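## 8. Scheduling Posts in Tralgate

Use this section to set up a posting calendar for a business page. Only account owners and editors may schedule posts.

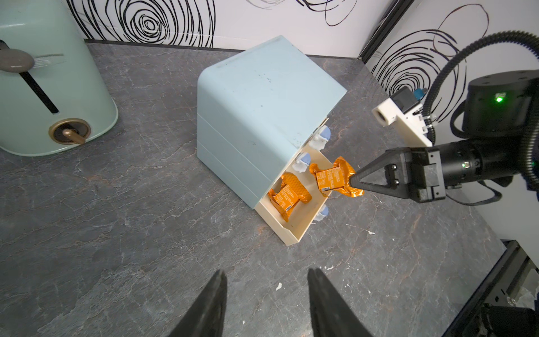
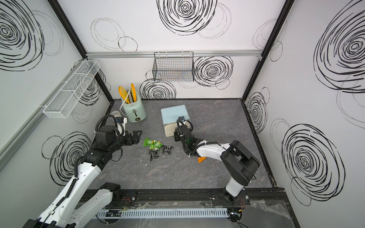 1. Sign in and select **Calendar**.
2. Choose the page you wish to post to, then select **New Post**.
3. Enter the text. The limit is 700 characters, including links.
4. Set the date and time. Posts may be scheduled up to 14 days ahead.
5. Select **Submit for Approval**.

**Note:** Times follow the time zone of the page - not that of the editor.

**Caution:** Deleting a page from the calendar also removes its scheduled posts. They cannot be restored.

If a post is still marked *Pending* after two hours, ask the account owner to review it under **Approvals**.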